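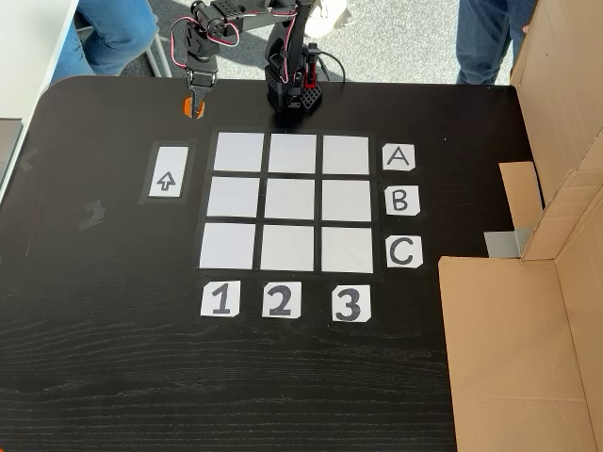

Can a machine put the silverware away yet? At the Alton household robot meetup in June, the answer was "some of it, slowly," and that is a lot further along than last year. The warm-up event is still the one that draws people in from the hallway: a little desktop arm has to take a game piece to the square it's told to, on a three-by-three grid with rows marked A to C and columns marked 1 to 3. It sounds like a party trick until you watch two black fingers holding an orange piece just off the corner of A1 and remember that a kitchen drawer asks for the same thing. Pick up one small object, carry it over, let go in the right slot and don't knock anything on the way.

The meetup, now in its third year, is put on by Skurnwood, a maker space in Alton, and this time it pulled in 17 teams from high schools, garages and a couple of small companies. Each team got the same 11 chores to try. They ran from easy (drop a sponge in a bowl) to very hard (match and fold a pair of socks), with a few borrowed from the shop floor, such as sorting bolts by length and filling a shelf from a tote.

The sorting jobs went wonderfully. The Bumance team's arm got through 108 bolts without putting one in the wrong bin, and the room gave it a real round of applause. Shelf filling was close behind, as long as the boxes were stiff and square. Bags of rice were another story, with most arms pinching the top and then losing the bag halfway up.

Silverware was the surprise of the day. Last year not one team got a fork into the right section of a drawer tray. This year six did, and one of them cleared a whole place setting in a little under four minutes. A person does that in seconds, sure, but a year ago the same chore ended with spoons on the carpet!

Laundry is still the wall. Only two teams got a sock folded at all, and neither one could find its mate in the pile. Cloth changes shape every time it's touched, and small arms with two fingers don't have much to work with. Dishes are tricky in their own way: plates went into the rack fine, while glasses were set down too hard or too far over. The organizers used plastic ones, wisely.

What's really exciting is how cheap the hardware has become. Many of the arms were built from hobby servos and brackets, with the wires looping around in plain sight, and the teams spent most of their effort on the software. Deligiannis, a local shop that packs restaurant supplies, came to see whether anything was ready for its packing bench. It went home without a robot but with plans to try one on bolt and fastener kits this fall, starting with a single bench.

Skurnwood says it will post the chore list and the scoring sheet online so that people can practice at home. The prize fund for next year is $4,000, and half of it is set aside for the first team to match and fold five pairs of socks with no human help. Sign-ups open in January, and beginners are welcome at the game board.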